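The Green Cloth

By the Sanside Short Fiction page
2 January 2024
2 comments | 40 shares

My grandmother's rule was that you never set a plate on a bare table, and I was well past thirty before I noticed I'd gone and inherited it. So when I moved into the flat on Cruickshank Street, the first thing out of the boxes was the green cloth. I hadn't found the kettle or the sheets yet, but I had the cloth.

It's a loud sort of green. Mum used to say it was the colour of a cricket oval after someone had been over it with paint. It never sat flat for her and it's never sat flat for me. I've ironed it, I've soaked it, I've left it under a pile of encyclopaedias from the Revard op shop for the better part of March. It still rucks up at the bottom like it's trying to get off the table and go home.

Then came the basket. I'd bought it in Jusa on the only proper holiday I've ever had, and carried it home on my lap the whole way because I didn't trust the luggage rack (the woman next to me kept asking if there was a cat in it). Orange, woven, a bit coarse. You'd snag a jumper on it if you weren't careful. I put it at the back of the cloth, and straight away it looked like my place. 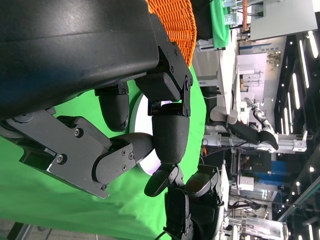 Green cloth, white round, and the orange basket at the back.

The plate was the hard part. There'd been a whole set once, and my sister and I had divided it up over the phone after the funeral, very polite, both of us lying about which pieces we wanted. I said I wasn't fussed about the big white one. She said she wasn't either. It sat in her garage for two years!

And then it turned up at my door in a box that had once held dog biscuits, wrapped in so much newspaper I thought she'd posted me the newspaper. There was no note. I rang her and got the machine, and I stood there with the phone to my ear and couldn't think what to say, so I told it the cloth was still wrinkling.

She rang back while I was washing up.

"Did you try it damp?" she said.

"I've tried it damp."

"Gran used to do it damp."

"Gran's wrinkled too," I said, and she laughed, and I pulled out a chair and sat down.

2,783 views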